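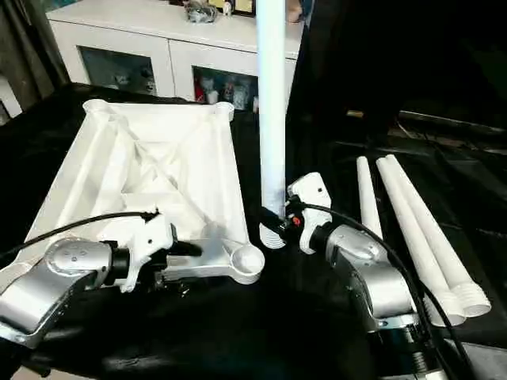 Words that have wandered – speaker notes

Language Evenings > Talks > Notes

Print this page | E-mail this page

Welcome, everyone, and do come down to the front if you can bear it. (Wait for the back row. They never come.) I'd like to begin with "nice", because it's the word your teachers told you not to use, and I've always felt rather sorry for it. It came to us through French from a Latin word meaning ignorant, and for a good while a nice person was a foolish one. Then it went through fussy and precise, which we still hear in "a nice distinction", and only later settled down to mean pleasant. 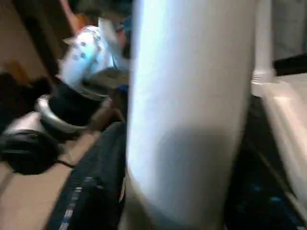 The same sort of thing happened to "silly", only the other way about. It once meant happy or blessed, then innocent, then deserving of pity, and you can see how a word might slide from there. Pause here and ask for guesses on "awful" – somebody usually gets it.

Now the verbs. "Fetch" is steady as a rock, but "starve" used to mean simply to die, and in parts of the north you may still hear it for being very cold. I keep my own list of these in an old Foley notebook, 116 words so far, and I had hoped to reach 100 before I retired, so I'm rather pleased with myself.

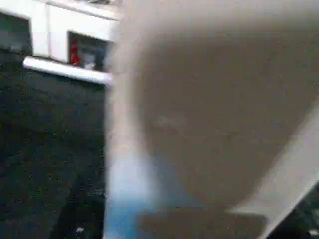

If time is short, skip "meat" and go straight to "girl", which could once mean a child of either sex. Take 2 questions at most before the tea. Someone is bound to ask whether the old meaning is the right one, and I say no, as kindly as I can, and mention that "nice" would get us all into trouble. Handout is on the chair by the door.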